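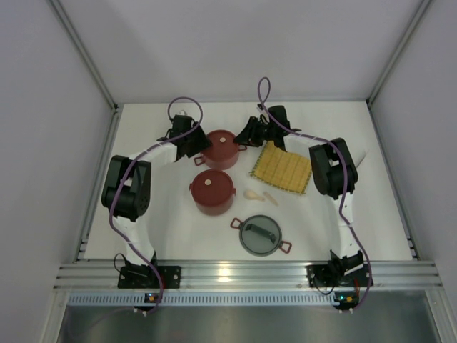
Can a two-arm setup put away the pots by itself yet?

It can move a lidded pot from one known spot to another on a clear table, most of the time, with you standing there. Putting away a real sinkful of dishes is still your job, and mine.

Section 6: Your first pot move

I wrote this section after I'd set up the Sustico bench for my own use, so it goes in the order I wish I'd followed the first time. You should already have both arms bolted down, the power-up check from Section 5 done, and the Sencombe control program open on your computer. If the arms still drift when you let go of them, go back and fix that first. Pots will only make it worse!

What you'll need

Two arms, calibrated
One lidded pot with a loop handle on each side (a second one for later)
A flat mat
A spoon and a pan, if you want to try the extras at the end
A towel, for you

Use an empty pot. I know it's tempting to try it with soup. Please use an empty pot.

Setting up the table

1. Wipe the work surface and let it dry. Grit under a pot makes it drag, and a dragging pot turns as it goes.

2. Check the cables. Lift each arm by hand to its highest point, then swing it all the way in and all the way out. The cable should keep some slack over the elbow and the wrist the whole way. If it goes tight anywhere, open the clips a little and feed some more through.

3. Put the first pot where both grippers can reach it without either arm stretching straight. A bent elbow is a happy elbow. When an arm is nearly straight it gets shaky at the tip, and you'll see the pot handle wobble.

4. Lay the mat to one side, flat, with no curled corners. It doesn't have to be square to the table. I leave mine turned at an angle because the program finds it either way.

5. Press Home and stand back. Both arms fold in toward their bases.

CAUTION: Keep your hands off the table while the arms are homing. They don't know you're there, and the elbows swing out wider than you'd think.

Teaching the move

Sencombe learns from you moving the arms around, so this bit is more like showing a kid how to carry a tray than it is like programming. You do the move over and over, and it copies.

1. Choose New Task and give it a name you'll still understand in September. (I have one called "pot thing 2" and I have no idea what it does.)

2. Bring the left gripper down to the left side of the pot and stop just short of touching.

3. Do the same on the right. Get both grippers in place before you close either one. If you close one early it shoves the pot into the other, and now you're chasing a pot.

4. Close both together, slowly, until the handles are held. You want snug. If the lid jumps, you've gone too hard.

5. Lift straight up, a finger's width or so, and wait. Give it a slow breath. If one side hangs lower, set it down and start the try over.

6. Carry the pot across to the mat, lower it, open both grippers, and back them away before you raise them. Going up first is how you catch a handle and bring the pot along for the ride.

Save that one and do it again, with the pot in a slightly different place. My first set was five tries, and the result was hopeless: it could only find the pot if I put it back on the exact same spot. I ended up recording 137 before I trusted it enough to look at my phone while it ran. You may get there sooner, but plan on an afternoon or two.

NOTE: Delete your bad tries. I kept mine at first, thinking more was better, and the arms very faithfully learned my habit of bumping the lid knob.

Adding a second pot

Once one pot goes well, bring in the other. Start with a good gap between them, then move them closer over several sessions. Two pots in the same color standing almost side by side are much harder than they sound. The program has to decide which handle belongs to which pot, and when it guesses wrong it'll try to pick up one handle of each.

If that happens, hit Stop, open the grippers from the screen, and separate the pots by hand. Don't pull a pot out of a closed gripper.

Spoons, pans and other trouble

Spoons lie flat, so the fingers have to come down right to the table without pressing on it. Set the height limit in Arm Settings before you try, or you'll hear a nasty scraping sound and go looking for the touch-up paint. A wide, shallow pan is easier by its side handles than by its rim.

Anything thin that rolls or slides under an elbow is out of play. Stop, home the arms, and get it back yourself.

CAUTION: No knives, no glass, nothing hot. The Prargate grippers I use have no sense of temperature, and they'll let go whenever the power does.

When it goes wrong

Pot tilts on the lift: one gripper is higher than the other. Run the level check again.

Lid slides: slow the carry down to speed 5. Mine is still set there.

Arms stop halfway and sit: usually a cable pulled tight at the wrist. See step 2 under Setting up the table.

Works in the morning, fails at night: check your lights. Shiny lids look quite different to a camera under a lamp, so record a few tries at both times of day.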